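Sidthorpe Bread Basket, Dark Brown

Home / Table and Serving / Baskets

Some baskets look good for a dinner party and then live on top of the fridge for eleven months. The Sidthorpe is the one we keep reaching for on a plain weeknight, and we're really happy to have it back in stock (the last batch went fast, thank you!).

It's a rectangular basket with rounded corners and sides that slope outward a little, so a hand goes in easily and the bread doesn't have to be stood on end to fit. The color is a deep chocolate brown, close to black in some light, and it looks wonderful against a white table or a pale cloth. Crusty rolls, in particular, seem to glow next to it.
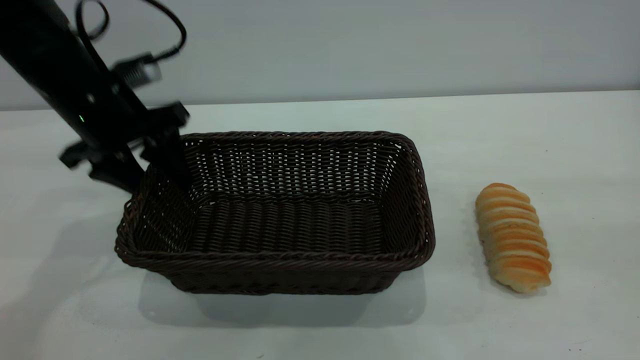
We tried a lot of baskets before settling on this shape. Round ones are lovely but they waste the corners of a small table, and the very shallow trays let everything slide off as soon as somebody passes them along. A rectangle sits neatly beside a butter dish or a soup pot, and when the meal is over it goes back on the shelf without much of a fight.

The weave

The sides and the base are woven differently. Along the back wall there's an open lattice that lets light through in little bright points, and the floor is made of strands packed tightly together in rows. Fresh bread likes a bit of air, and the lattice helps with that. The tight floor catches most of the crumbs, though you'll still want to shake it out over the sink now and then.

Then there's the rim, our favorite part. It's a thick braided band that goes all the way around, noticeably heavier than the strands below it, and it has a twisted, rope-like look up close. It gives you something good to hold when you're carrying the basket one-handed with a pitcher in the other. (We do this constantly. We can't promise you won't spill the water.)

What we use it for

Long rolls, mostly, and sliced sourdough wrapped in a napkin. Breakfast pastries on a weekend. Clementines in winter, when a bowl would be too deep and you'd forget the ones at the bottom. One customer keeps hers by the back door for seed packets, and another wrote to say it had become the remote control basket within a day of arriving, which we can completely understand.
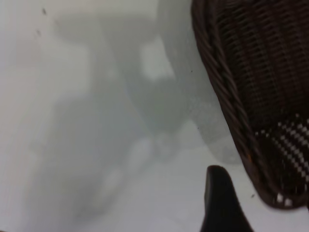
It works well for bakery counters and small cafes too. The Barnard tea room has had a row of them out since February, one for each kind of roll, and they've held their shape nicely through a busy spring. If you're ordering for a counter, write to us before you check out and we'll look at what we have in the storeroom, as it's often possible to send matching colors from the same batch.

Looking after it

Wipe it with a damp cloth and let it dry in the open before putting it away. For crumbs stuck between the strands, an old soft toothbrush is perfect. Keep it away from the stove and out of the dishwasher. If a strand end works loose, tuck it back under its neighbor with a blunt needle and don't snip it.

For butter-heavy things like croissants, put a cloth or a sheet of parchment down first. Grease does come off, but it takes patience and you'll be there with that toothbrush for a while.

Good to know

Color: dark brown
Shape: rectangular, rounded corners, sloping sides
Rim: thick braided band
Item number: 938
Sold singly, bread and cloth not included

Goes well with

The Skarnis linen napkins in natural, which are big enough to fold over a full basket and keep rolls warm until everyone sits down. The Stankevičius butter dish is another good match, and its plain lid looks great beside all that weaving.

Questions about size or stock are welcome through the contact form. We answer in the mornings, usually with coffee and toast nearby.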